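Soft fingers, hard choices

A small workshop in Cokwood has been comparing printed grippers, and the cheap parts are holding up well

Most of the talk about robot arms is about the arms. Izzati Sutanto would sooner talk about what goes on the end of them. Her team at Prirnley has tested three gripper designs on the same set of bench jobs, logging 1376 grasps by the end of October.

The first, the Itano, is a bought-in parallel gripper with flat metal jaws. The second, the Sirko, uses suction. The third is the team's own: a 3D-printed body with wedge-shaped fingers whose ribbed faces are meant to give a little when they press on something.

"Flat jaws are fine until the object is round," Sutanto says. "Then you're holding it along one thin line and hoping."

Hand tools make a good test of this. A screwdriver is thick at one end, thin at the other and heavier than it looks, so a poor grip lets it swing. The printed fingers lost hold of theirs in 19 trials, fewer than either of the others. The Sirko did worst, as suction cups need a smooth, flat patch to seal against. It was much better with box lids and sheet plastic.

The arms share one wooden table, and each printed gripper is fitted to its arm with the same bolts, so a finger can be changed in a few minutes. Small wooden cubes and a green cutting mat stay out between runs. 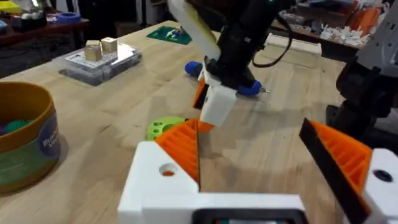 What the wrist camera adds

A fixed camera over the bench sees everything until an arm gets in the way. A small one at the wrist moves with the gripper and keeps the fingers in view. The price is that those fingers fill a good part of the picture – the team has redrawn the base twice to clear more of it.

Wear is the other worry. The ribs flatten with use, and a tired finger grips differently from a fresh one. Sutanto now prints them in pairs and changes both together. The next round of tests will use the printed design only, with a softer material on the ribs.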